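Chapter 5
Colour, Dye and Wear in Everyday Cloth

Before you start

You should have finished Chapter 2 (Fibres and Yarns) and be able to tell a woven cloth from a knitted one by looking at it with a hand lens. You will need your swatch book for most of the activities. If you missed the burn test practical, ask your teacher for the results table and copy it in before going on.

Key terms: dyestuff, pigment, mordant, fastness, crocking, shade, cast, metamerism, grey scale.

5.1 Why black is hard to get right

Most people own more black clothing than any other colour, and most have had a pair of black trousers turn brown or greenish after a year of washing. Black is usually made by mixing several dyes, often a deep navy with smaller amounts of orange and red. Each of those dyes holds on to the fibre with a different strength. When one of them leaves faster than the others, the balance shifts and the cloth takes on a cast.

The fibre matters as well. Cotton is commonly dyed black with reactive or sulphur dyes. Polyester needs disperse dyes and high temperatures. A cotton and polyester blend may need both, in two separate baths, and if the two blacks do not match the finished cloth looks speckled up close. Wool takes acid dyes readily and gives a very deep black, partly because the scaly surface of the fibre scatters little of the light back to the eye.

When judging a black, do it against a pale, plain background and fold the cloth so that part of it stands up. A flat piece tells you less, as the cast often shows first along a fold.
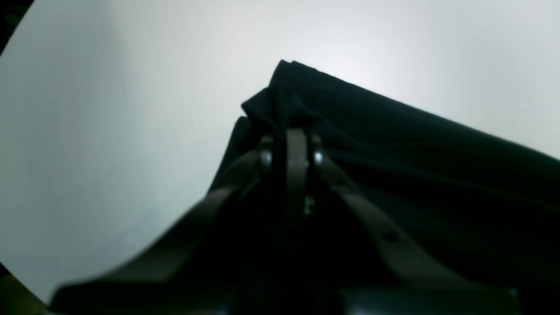 Figure 5.1 Black fabric against a pale background, with a raised fold near the top.

Light also changes what you see. Two blacks that match under the fluorescent tubes of a shop may look quite different near a window. This effect is called metamerism, and it is the reason tailors used to carry a jacket to the door before choosing thread for it. In a dye house the same check is done in a light cabinet with at least two lamps, one close to daylight and one close to a household bulb.

5.2 Fastness

Fastness is the ability of a dyed cloth to keep its colour. It is always fastness to something: washing, light, rubbing, perspiration, chlorinated water or dry heat. A swimsuit may be excellent in chlorinated water and poor in strong sun. A curtain lining may be the reverse.

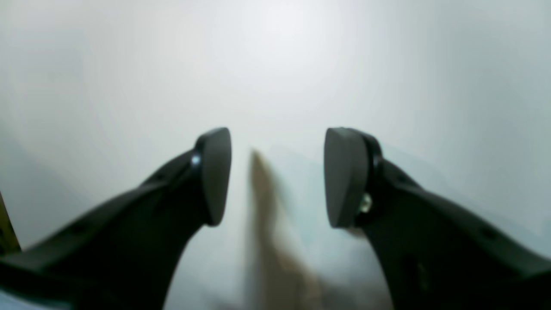

Rubbing fastness is the easiest to test in a classroom. A square of white cotton is rubbed back and forth over the dyed cloth, first dry and then damp, using the same pressure each time. Colour that moves onto the white square is called crocking. The stained square is compared with a grey scale running from 1 (heavy staining) to 5 (none). Dark indigo denim often scores low when damp, and this explains the blue marks that new jeans leave on a light-coloured sofa.

Case study: The Kermani uniform order

Kermani, a small workwear maker in Stirkthorpe, supplied 297 black aprons to a chain of bakeries called Oltivlow. By March the bakeries had sent 117 of them back. The complaint was that the aprons had faded in patches across the front while the ties and pockets were still a good black.

Yasaman Sadeghi, the firm's production manager, first suspected the laundry. She asked for the wash records and found that every branch used the same detergent at the same temperature. She then checked the cutting sheets. The fronts had been cut from one roll and the ties and pockets from another, and the two rolls came from different dye lots. Mojtaba Vahidi, who ran the wash tests, put samples from both lots through the same cycles. The first lot had lost colour well before the second.

The firm replaced the returned aprons and changed its cutting rule so that all parts of a garment must come from one dye lot. It also began keeping a labelled swatch from every roll.

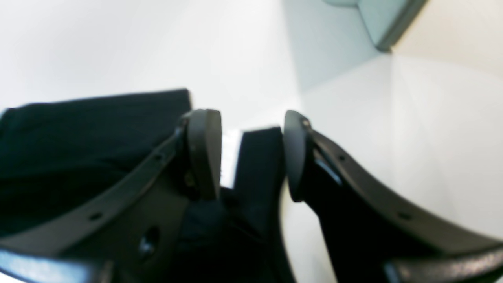

A dye lot number is printed on the label of most fabric rolls and balls of wool. Home knitters learn to check it early, since a sleeve from the wrong lot can show clearly across a room. In industry the lot number is entered on the cutting sheet along with the roll width, the length used and the name of the cutter.

Activity 5.A

Work in pairs. Collect scraps of black cloth from as many sources as you can, including at least one old garment. Mount them in your swatch book in order from the most blue to the most brown. Repeat the ordering beside a window and again under a lamp, and record any scrap that changes place.

Section 5.3 deals with mordants and the natural dyes used before 1856, beginning with madder.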